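Questions I Get About Renting a Craft Booth

I've sold scarves and tote bags at the Grosstead winter market for 16 years, and my inbox fills up with the same questions every fall. So here you go!

How big is the booth?

Small (you'll get cozy with your neighbor). Bring a folding stool and use the walls, because table space goes fast. I hang up everything I can, and a plain rail with little black hooks does the job just fine.
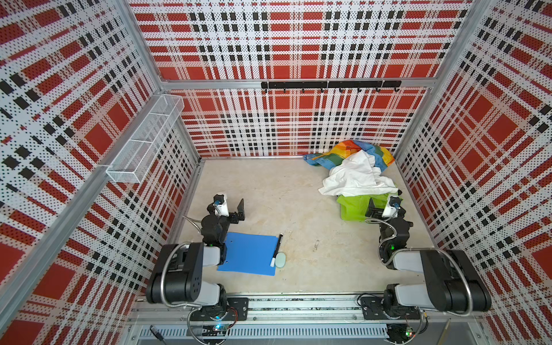
What does it cost?

I paid $330 for the season, and that covered power and a parking spot. Sign up in September if you can, the good corners by the Sarmiento Street door go first.

Do I need a card reader?

Yes, please get one! Lots of shoppers don't carry cash anymore. Bring 2 chargers too, and keep one in your coat.

Can I decorate?

Go for it! Tape is out, but clips are okay. I love a loud background myself, and red, black and white plaid feels like the holidays to me even with nothing hung up yet. Just keep your lights from shining into the next booth.
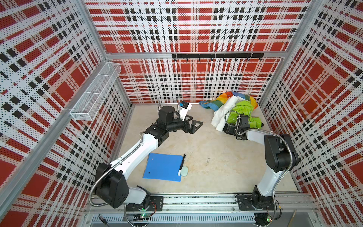

Pramila Sengar

What if I don't sell anything the first day?

Oh, it happens, and it happened to me. Move your prices where people can read them, stand up, say hi. My second day was so much better that I ran out of bags and had to go home and sew more that night.

Can I share a booth with a friend?

Sure, as long as both names are on the form. Send it in by December 7, 2019 and keep a copy for yourself.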